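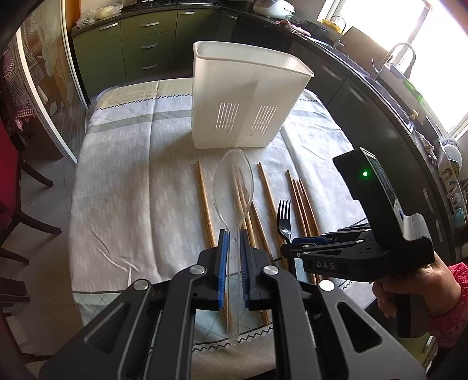
Hoditz kitchen reorganization – progress report, July
Prepared by Csenge Hegyi for Katalin Kerekes

Utensil sorting is on schedule. Of 641 pieces on the intake list, 519 have been assigned a storage place. Wooden chopsticks are mixed in length and finish and are being paired by hand. 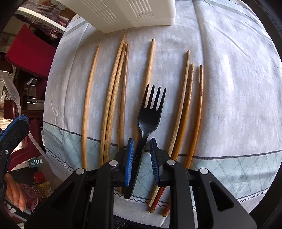

Black plastic fork and wooden chopsticks on the sorting table.

Outstanding: 17 drawer labels, due from Umon. No change to the budget is requested.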